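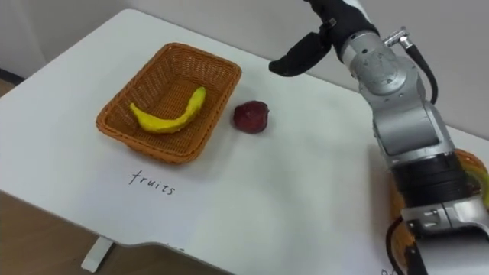

바구니가 가벼우면 아이들이 들고 돌아다니다가 꼭 엎더라는 이야기가 먼저 나왔다. 토요일 반을 맡은 쪽에서 한 말인데, 그래서 과일 놀이는 바구니를 자리에 두고 과일만 옮기게 하는 편이 훨씬 잘 굴러간다고 했다. 다들 고개를 끄덕였고, 예정에 없던 이 이야기로 회의가 시작됐다.

분류: 운영 소식 > 회의록 > 놀이방·교구

리사타노(Risatano) 장난감 도서관 11월 운영 회의록

시간: 화요일 저녁 7시
장소: 2층 놀이방 옆 작은 방
안건: 과일·채소 놀이 상자 개편, 흰 탁자 글씨, 바구니 추가 구입, 대여 목록 정리, 겨울 놀이날

1. 지난 회의 확인

지난달 회의록은 고칠 것 없이 통과. 문 앞 신발장 옮기기는 끝났고, 정말 넓어졌다! 유아차 두 대가 나란히 들어온다. 창가 블라인드 수리는 아직이다. 업체에 다시 전화하기로 함.

2. 과일·채소 놀이 상자

이번 달 제일 신나는 안건이었다. 그동안 과일, 채소, 빵, 달걀이 한 상자에 다 섞여 있어서 아이들이 바닥에 쏟아 놓고 시작하는 일이 많았다. 시험 삼아 흰 탁자 위에 주황색 바구니를 놓고 그 아래에 펜으로 "fruits"라고 적어 둔 뒤로는 분위기가 확 달라졌다는 보고. 노란 바나나를 넣고, 붉은 과일을 넣고, 다 넣으면 다시 꺼내서 처음부터 또 한다. 지켜보던 어른들까지 끼어든다(솔직히 우리도 재미있다).

붉은 과일이 사과냐 석류냐를 두고 한참 이야기했다. 아이마다 부르는 이름이 다르다. 정답을 정해 주지 말고 부르고 싶은 대로 부르게 두자는 의견이 많아서 그대로 두기로 했다. 새 목록 카드에는 '붉은 과일'로 적는다.

채소와 빵도 같은 방식으로 나누자는 제안에 전원 찬성. 순서는 채소가 먼저, 빵은 그다음 달. 한꺼번에 바꾸면 정리하는 쪽이 헷갈린다는 의견을 받아들였다.

달걀은 결론이 안 났다. 채소 바구니에 넣자는 쪽, 빵과 함께 두자는 쪽, 달걀판을 따로 두자는 쪽으로 갈렸고 다음 회의로 넘김. 달걀판을 따로 두자는 쪽이 집에서 쓰던 달걀판을 하나 가져와 보기로 했다.

3. 탁자에 적은 글씨

탁자에 바로 글씨를 써도 되느냐는 질문이 있었다. 이름표를 붙이면 아이들이 떼어 낸다. 지난봄에 붙인 것은 일주일을 못 갔고, 한 장은 나중에 퍼즐 상자에서 나왔다. 글씨는 떼어 갈 수가 없으니 당분간 이대로 가자는 쪽이 우세했다.

한글을 같이 적자는 의견도 나왔다. 영어 단어만 있으면 할머니, 할아버지가 오셨을 때 물어보신다고. 좋은 의견이라 바로 채택. 'fruits' 옆에 '과일'을 적고, 채소 자리에는 처음부터 두 가지를 같이 적는다. 글씨는 지금처럼 가늘게 쓸지 굵게 쓸지 이야기하다가, 한글은 조금 크게 쓰기로 했다. 획이 많은 글자는 가늘고 작으면 멀리서 안 읽힌다.

닦을 때 쓰는 세제는 글씨 부분을 피해서 쓸 것. 마감 담당은 꼭 기억해 주세요.

4. 바구니 추가 구입

지금 쓰는 것처럼 짜임 사이로 안이 비치는 바구니가 좋다는 데 모두 같은 생각이었다. 안에 뭐가 들었는지 옆에서도 보이고, 아이들이 틈으로 들여다보며 맞히기 놀이를 한다.

후보는 두 곳이었다.
- 나카지마(Nakajima): 색이 여러 가지이고 테두리가 매끈하다. 배송이 조금 느리다.
- 바르네브우드(Varnevwood): 튼튼해 보이는데 높이가 있어서 작은 아이들 손이 바닥까지 안 닿을 것 같다는 걱정.

나카지마로 정하고, 최대 10개까지 주문하기로 함. 색은 채소용 초록, 빵용은 노랑을 밀었다가 바나나와 겹쳐 보인다는 말이 나와서 하늘색으로 바뀌었다. 남는 것은 블록방에서 벌써 탐내고 있다. 블록방 쪽은 색을 안 가린다고 한다.

5. 대여 목록

목록에 올라 있는 장난감은 현재 653점. 이 가운데 248점은 카드에 사진이 없다. 사진이 있는 물건이 먼저 나가는 것이 눈에 보여서, 겨울 동안 틈나는 대로 채워 넣기로 했다. 과일처럼 낱개로 흩어지는 물건은 한 벌을 모아서 찍고 개수를 카드 뒤에 적는다.

모보브(Movov) 대여 프로그램은 새 판으로 바꾼 뒤 검색이 한결 빨라졌다는 평. 다만 반납 알림이 아침 일찍 나가서 주무시던 분이 있었다고 한다. 알림 시간을 오전 열 시 이후로 옮겨 달라고 요청할 것.

6. 겨울 놀이날

주제는 '시장 놀이'로 만장일치! 과일 가게, 채소 가게, 빵집을 탁자마다 차리고 아이들이 바구니를 하나씩 들고 다니며 장을 본다. 여기서 맨 처음 나온 엎지르는 문제가 다시 등장했다. 한참 이야기한 끝에, 가게 바구니는 탁자에 고정해 두고 손님용으로는 천 가방을 나눠 주기로 했다. 천 가방은 창고에 있는 것을 빨아서 쓰면 된다.

종이돈도 만든다. 지난번에는 700장을 잘랐는데도 오후에 모자랐다. 이번에는 쓴 돈을 가게에서 다시 거두어 입구로 돌려보내는 상자를 하나 두자는 의견이 나왔고, 다들 왜 진작 안 했을까 하며 웃었다. 가격표는 아이들이 직접 쓰게 하자. 지난번에 빵 하나에 백만 원을 적은 가게가 제일 붐볐다.

7. 할 일

- 바구니 주문, 색 확인: 구매 담당, 이번 주 안
- 탁자에 한글 적기: 놀이방 담당
- 채소 골라내고 씻기: 토요일 반
- 알림 시간 변경 요청: 대여 담당
- 블라인드 업체 재연락: 시설 담당
- 천 가방 빨래: 손 드는 분 두 분 있었음, 고맙습니다!
- 달걀판 가져오기: 잊지 말 것

저녁 8시 40분에 마침. 다음 회의도 화요일 저녁, 같은 방. 달걀 안건부터 시작한다.

이 사이트는 더 나은 이용 환경을 위해 쿠키를 사용합니다. 계속 이용하시면 쿠키 사용에 동의하는 것으로 봅니다. 동의 | 설정 변경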